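Reading Village Churches
Handout 4: Walls, roofs and the people who paid for them
Instructor: Farhad Rashti

Last week we got as far as the church door at Bretach and ran out of time, which was my fault for going on about hinges. Today we finally go in! Please have your ground plan from Handout 3 beside you, the one with the nave and chancel shaded in two tones.

1. Start with the stone

The lower courses at Bretach are rubble, set in thick lime mortar, and the stones get smaller as you go up. A lot of students take this for a change of builder. It's more often a sign of how the work was done. Big stones are hard to lift, so they go in first, and by the time the wall is over your head you're using whatever two people can haul up a ladder.

Look for the "lift lines" – the level bands where the masons stopped to let the mortar firm up. On the north wall they come every 30 inches or so up to the window sills, and then the spacing changes to 40. That change is worth a whole essay. I would love to read one.

Corners are where the money went. At Bretach the corner blocks are dressed sandstone carted in from Fetow, and the parish account book lists 287 of them. The same book lists a payment for 726 roof tiles, far too few for the whole roof, so we are looking at a repair or at the porch alone. Bring your best guess on Wednesday.

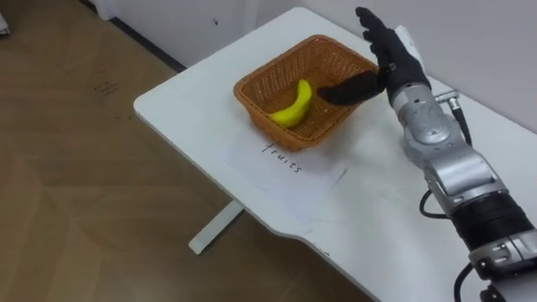 Hand and wicker basket on a white table.

2. Timber above, timber below

Roofs first. The nave at Bretach has a plain collar-beam roof, and you can read the carpenters' marks from the gallery if you bring a flashlight. The marks run in order from the west end until the sixth truss, then skip. Somebody put a truss in the wrong place and left it there, and I get a kick out of it every time I climb up.

The tower at Arruda is a different animal. It's timber-framed on a stone base, with the bell frame standing free inside so that the swing of the bell doesn't shake the outer walls. When you draw it, draw the two structures in separate colors. Students who use one color always lose track of which posts hold up the spire.

Terms to know for this section: collar, truss, wall plate, sole plate, brace, bell frame, louver.

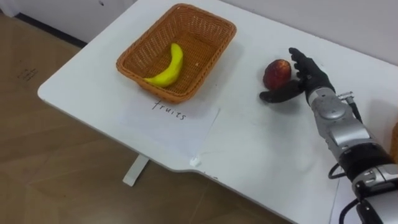 The sole plate deserves a few extra words, as it's the piece most likely to have been replaced. It lies flat along the top of the stone base and takes all the damp. At Arruda the south and west plates are later oak with sawn faces, and the other two are pine, hewn with an ax. Run your fingers along both when we visit (ask first, please). The difference is obvious by touch even in bad light, and it tells you right away that the repair came after the nearby sawmill opened.

3. Who paid?

Every building in this course was paid for by somebody, and there are usually traces of it. Check these places before you go near an archive:

the underside of the bell
the back of the pulpit
the bench ends nearest the chancel
the inside of the vestry door

Purberg is the wonderful case here. Farmers gave grain, fruit and labor in place of cash, and the clerk wrote each gift down with a value beside it. One page has three days of cart work entered above a bushel of plums. You can follow a single family through the list and then find their initials on a bench end – go look, second row on the left. 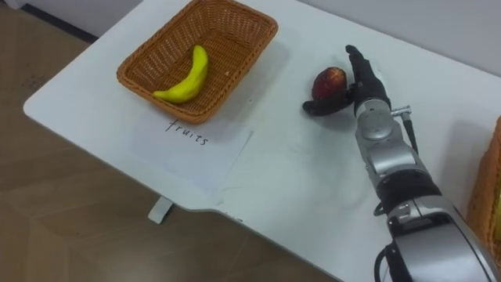
A dark red fruit in a robot hand, with the basket near the far left of the table.

Compare the Purberg list with the Bretach account book and ask what each clerk thought was worth recording. The Bretach clerk cares about materials. The Purberg clerk cares about names. Neither one gives a mason's wage, so be careful with any estimate of total cost you find in the older guidebooks.

For next time

Read the chapter on bell towers and skip the appendix.
Sketch one wall of any old building near you, marking lift lines if you can see them.
Sign up for the Arruda visit. We meet at the tower at 9:30 a.m., and the stairs are steep, so wear real shoes.

Questions on the Purberg spelling go to me, as the clerk used four versions of every surname.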